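I sort the sock box on the bed because it's the only flat surface in the room big enough. Since the move to Udley the dresser has been one drawer short, so the socks went into a cardboard carton and stayed there. The rim has torn from being dragged off the shelf, but it holds.

The blanket gets shoved to the back first. I leave the striped sheet on, even if it needs washing, and put everything down in the middle of it. Snacks end up in the same pile. They come home in the same bag as everything else from the Wovitz store on Pearce Street, and I never separate them at the door.

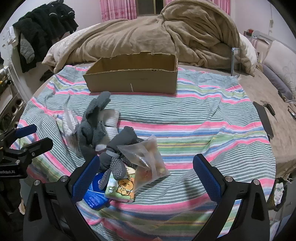 Fuzzy socks are the worst to pair. They stretch differently, and the gray ones all look alike until you flip them over and check for grip dots. I keep those for the kitchen floor. White ones go at the left end of the box, gray at the right, and anything without a partner gets one more wash before it becomes a dust rag.

Food goes to the kitchen shelf after that. I used to keep candy in the bedroom and stopped in September when we got ants.

The whole job takes 11 minutes if I don't sit down. Next I want to do the closet, which still has two bags in it from the old place.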